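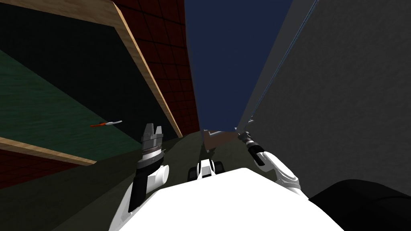 2 min read

Household tips: setting up a kitchen for an older parent living alone

Posted by Ingeborg Brandes, 23 June 2025

Most home safety checklists start with the bathroom. The kitchen deserves the same attention, particularly where a parent still cooks daily and a carer visits only part of the week.

Storage height
Keep everyday items between hip and shoulder height. Plates, mugs, the kettle and one good saucepan go in this zone. Heavy cookware belongs on the bench or in the cupboard directly under it. Anything that needs a step stool should be moved down or given away. Limit stacks of plates to 4, as a taller stack is hard to lift with arthritic hands.

Labels
Mark shelf contents in dark lettering on a pale background. Capitals are fine for single words; use lower case for anything longer. Put medication times on a separate sheet, well away from the pantry labels.
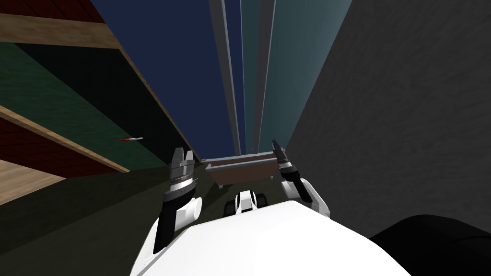

Labels fixed to the shelf edge last longer than labels fixed to jars, which get washed. Check them when the carer does the monthly clean-out of expired food.

Lighting
Light the bench from the front, under the overhead cupboards, so that the person's own shadow does not fall across the chopping board. Choose a neutral white globe. Very warm light makes it harder to judge the colour of meat.

Cooktop and kettle
Turn pot handles inward. Fit an automatic shut-off if burnt pans have become a pattern – an electrician can advise on models that suit the existing stove. A kettle tipper costs little and removes the need to lift boiling water. Fill the kettle with a jug.

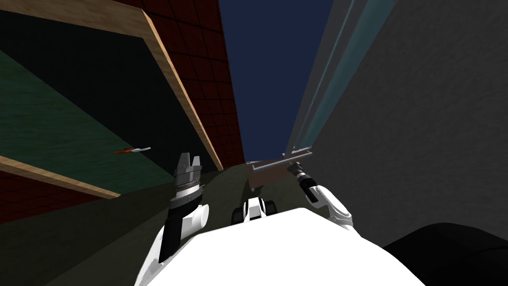 Test the tipper with cold water first and let the parent do the pouring. The cradle should not slide when pushed with one hand.

Floors
Remove loose mats. Wipe spills with a long-handled mop stored upright beside the fridge, where it can be reached without bending.

Review the whole arrangement every April and after any hospital stay.

Filed under: Kitchen, Caring at home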